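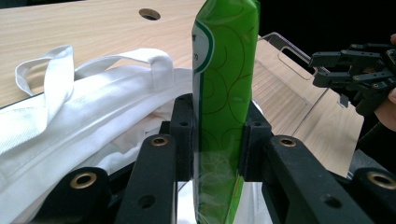 Goltach

Bonjour à tous. Je suis arrivé en France au mois de mars et j'essaie de tenir mes provisions sèches sans gaspiller. Ma question est simple : gardez-vous les pâtes et les nouilles dans leur sachet d'origine, ou les transvasez-vous ? J'ai perdu 985 grammes de farine à cause des mites et je souhaite éviter que cela se répète.

Hukunier
Bocaux en verre, toujours. Les mites percent le plastique fin, j'en ai fait l'expérience.

Šimkus
Je ne suis pas d'accord. Le verre est lourd et il coûte cher. Une pince sur le sachet suffit si on mange le contenu dans le mois.

Hukunier
Une pince ne ferme rien du tout, désolé. Et les œufs sont souvent déjà dedans à l'achat.

Goltach
Merci. Pour la farine, je comprends bien le risque. Mais mon placard fait 60 cm de large et les bocaux ronds y perdent beaucoup de place.

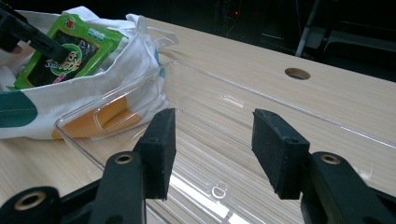
Jularlow
Pour un placard étroit, je choisirais d'abord la forme, ensuite la matière. Un bac rectangulaire se range contre le mur, et s'il est transparent avec des coins arrondis, comme celui sur la table, on voit ce qui reste et on le lave facilement. J'y mets les sachets debout, sans les vider, et je garde ainsi la date et le temps de cuisson.

Šimkus
Voilà, c'est ma méthode avec un bac en plus.

Hukunier
Sans couvercle hermétique, cela ne protège pas des mites. Je maintiens.

Goltach
Je vais donc faire les deux : verre pour la farine, bac pour les nouilles. Faut-il aussi congeler la farine avant de la ranger ?

Hukunier
Oui, quelques jours, dans un sac bien fermé.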